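# Keeping the Reading Room Open: A Conversation with the Head of Local Collections at Wirkham
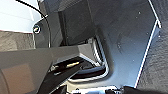 ## Background

The Wirkham Local Collections Service holds parish maps, business ledgers, school registers and family papers from the town and from neighboring Durlow. Its reading room reopened to the public in December, after a lengthy closure for work on the heating and the roof. The head of local collections met with the newsletter over the course of a morning to discuss the reopening, the state of the catalog and the service's plans for the Durlow material.

## The reopening

Asked what had changed for readers, the head of collections pointed first to the hours. The room now opens at 9:30 a.m. and remains open through lunch, a request that had appeared in reader surveys for years.

"People drive in from the valley and they have one day," the head of collections said. "If we close for an hour in the middle of it, we have taken a good part of their visit. It was a staffing question, and we have settled it."

Readers may now order up to 3 items at a time. The earlier limit was one, which the service acknowledges was unpopular with those working on property boundaries, who often need a map and the matching survey book side by side.

"We were cautious for a long time, and I think with reason. Things were put back in the wrong boxes. We have changed the order slips so that each item carries its own, and the problem has mostly gone away."

## The catalog

The printed card catalog remains in use and will stay in the reading room. An online version covers about 3,000 entries, chiefly maps and photographs. Ledgers and letters are still described only on cards, and some of the cards date from the first years of the service.

The head of collections was direct about the difficulty. "A card may say 'accounts, various.' That was enough for the person who wrote it, who knew the shelf by heart. It is no help to a reader in another state."

Staff are rewriting these entries as boxes are called up by readers. The head of collections conceded that the method leaves the least used boxes until last, but said that the service preferred to begin where there was known interest. Readers who find an error in an entry are asked to leave a note at the desk – pencil only – and the correction is normally made within the month.

## The Durlow papers

The largest recent addition is the archive of the Vieira company, a dry goods firm that traded in Durlow for several generations. It came to the service in 127 boxes, packed by the family and numbered in an order that has yet to be explained.

"Box 12 follows box 40 by date, and there are two boxes marked 9. We have kept their numbers for now. Once you renumber, you lose whatever the family meant by it."

The papers include customer accounts, wage books and a long run of letters with suppliers. According to the head of collections, the wage books have drawn the most inquiries, many of them from people tracing grandparents who worked behind the counter or drove the delivery wagons.

Part of the archive is closed. Personal files less than 75 years old will not be issued, and the service does not make exceptions for relatives. "That is a hard conversation to have at the desk," the head of collections said. "We have it fairly often."

## Copies and fees

Readers may take their own photographs without charge, provided that flash is off and the item stays flat on the table. Copies made by staff are ordered through the Hirkar request system, which replaced the paper form. Those who prefer paper may still ask for it, and several regular readers do.

Large maps are the exception. They must be copied by staff, and the wait at present runs to several weeks.

## Next steps

Work on the Vieira letters will begin with the supplier correspondence. A short guide to the wage books is in draft and will be available at the desk and by mail. The service also hopes to resume its evening opening, once a month until 8 p.m., though this depends on the coming budget.

"I would not promise it yet," the head of collections said. "Readers should call before they make the trip."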